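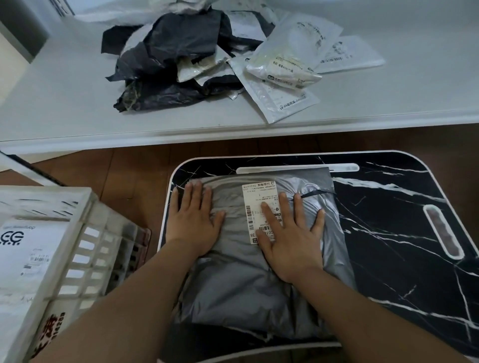 7 min read

Home Diary Reading Notes Archive Contact

30 March 2025

I finished Oona Rautiainen's book this morning before breakfast, and I want to write down what I think of it while I still have it in my head. The review is promised to the newsletter and I have written two sentences of it so far. Both are bad. So I will write in the diary first, where I can be slow.

The book is called The Patient Market and it is 272 pages with the notes. Manninen published it with a dull green cover and a very small typeface, which I found difficult in the evening. It is about queues. More exactly, it is about what happens in a town when a thing that people want is given out by waiting instead of by price. Her main case is the rental housing in Clestanitz, where the town owned most of the apartments near the center and the rent was kept low for a long time. If you wanted one, you put your name on a list. There were 759 households on the list in the year she starts with, and she follows what they did while they waited.

I expected the usual chapter on this. I studied economics in a language that is not mine, and the textbook had one diagram for rent control, the two lines crossing and a horizontal line below. The professor drew it, said "shortage", and we moved on to the minimum wage. I remember that I wrote the word in my notebook with a wrong vowel. Rautiainen has this diagram too, on page 9, and after that she does not use it again. She says it tells you that there will be a queue and it tells you nothing about who stands in it.

This sentence I underlined, and I do not usually underline in books.

The middle part is the best. She found the old list itself, with the handwritten corrections, in the town archive. A name could move up for many reasons: a new child, an illness, a letter from an employer. So people learned to write letters. There was a woman in the town who wrote them for others and was paid in jam and later in money, and Rautiainen treats her as a small firm, with costs and a price and even a competitor. The price of a good letter went up when the list got longer. I laughed at this, and then I thought it is a serious piece of evidence. The rent was fixed, so the price moved over to the letter.

What I do not believe so easily is the chapter on waiting as a kind of saving. Her argument is like this. A place on the list has a value, it grows with each year, and you lose it if you move away. So it ties people to the town, and the town gets workers who stay. She calculates how much a year of waiting was worth, and she arrives at 1240 in the local money of that time. I went through this calculation twice with a pencil. It depends very much on the interest rate she chooses, and she chooses it in a footnote. With a higher rate the number becomes small and the argument becomes small with it. I would like to have seen a table with several rates. A reader who does not look at footnotes will think that 1240 is a fact, like the height of a church.

Also she writes "the household decides" on nearly every page. Who is this household? In my family the household never decided anything. My mother decided, and my father heard about it at dinner.

I must not put that in the review. Or maybe I must, I am not sure.

In the afternoon I called Jiahui Xia, as she has read it too, for her seminar. She likes it much less than I do. She says it is a good article that ate too much. For her the trouble is that Clestanitz is one town, and the book speaks on the last pages as if it were all towns. I said the comparison with Evberg is there for this reason. She said the comparison with Evberg is eleven pages and four of them are about the harbor. I had to look, and it is true.

We talked then about whether a waiting list is fair. Jiahui thinks a queue is the fairest thing people have made, since everyone's day has the same number of hours. I think it is fair only between people who are equally able to wait. A person with a sick parent has the same hours and cannot spend them in the same way. She said, then give points for the sick parent. I said, then somebody starts to sell letters. We both laughed and she had to go and fetch her son.

It is strange how a subject like this follows you out of the book. At Drendader, the food co-op where I buy flour and coffee, they have had a list for the new storage lockers since September. I am on it. I do not need a locker! I put my name down when I saw other people put their names down, and now I would feel a loss if I took it off. According to Rautiainen I am holding an asset. According to my sister I am holding up somebody who has a use for the locker. I think both are right, and I will go and cross out my name next time I am there. Or I will ask first how far I am from the top.

I also looked again at page 155, where she describes the day the list was closed. The town had decided to sell the apartments and to give each waiting household a payment. Most people were angry, even the ones who got more than the place was worth by her own calculation. She explains it with loss aversion and goes on. I think she goes too quickly there. Some of those people had organized their lives by the list. They had a child earlier, or they stayed in a job with a bad boss. A payment for the place does not pay for that, and her own letters in chapter four say so very clearly. It is as if she forgot for some pages the people she had found.

In the evening I wrote a third sentence for the review: "This is a book about waiting that rewards the patient reader." I took it away at once. The editor would love it.

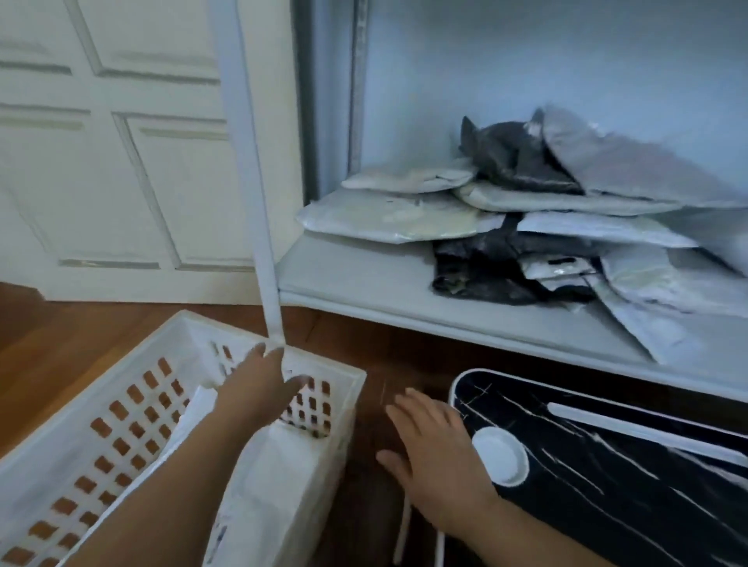
Notes for the review, so that I do not lose them

Begin with the letter writer. She is the best thing in the book and one can explain the entire argument with her. The reader does not need the diagram.

Say plainly that the number for a year of waiting is weak, and why. Do not say "somewhat weak". My English teacher used to say that I hide behind this word, and she was correct.

Mention Evberg, but only shortly. There the rents were free and people moved often, and Rautiainen shows that the moving also cost them something - schools, neighbors, the doctor who knows your back. She does not put a price on these and I respect her for it, although a stricter reader would ask why she could price the waiting and not the moving. Maybe I am this stricter reader. I should decide before I write.

Check if the word is "queue" or "line" for an American newsletter. Rautiainen uses "queue" everywhere and so do I by now, but the editor changed it the last time and then "the front of the line" looked odd to me in my own text.

Who should read it? People who work with housing, certainly. Students in their second year, after they have learned the diagram and before they have started to trust it too much. I would not give it to my brother, who asks of each economics book what he should do with his money.

Do not write about the typeface. Well, one half of a sentence.

Something else, for me only

I noticed that I read economics differently now than I did at twenty-five. At that time I wanted the result. I went to the end of the chapter, took the result and carried it home. Now I stay with the cases and I am a little suspicious when the result arrives. I do not know if this is wisdom or only slower eyes. When I was new in this country I stood in many offices with a paper number in my hand, and I never thought of it as a subject. I thought it was the part before life would begin. Rautiainen has a line from one of the letters, a man who had been on the list for nine years: "Please consider that we have been living in the meantime." I read it aloud in the kitchen to hear how it sounds.

Perhaps the review can end with him. It is better than any of my sentences, and it is short, and the editor has given me little space.

Tomorrow I want to write the first page properly, before I open the mail. The deadline is in nine days. I have also to return the library's copy of the tax history, which I have kept too long, and there is surely someone waiting for it.

Recent entries
Reading a budget with a ruler and a red pencil
Two histories of the savings bank, compared
Why I gave up on the book about gold
What my grandmother knew about interest
A visit to the archive in Evberg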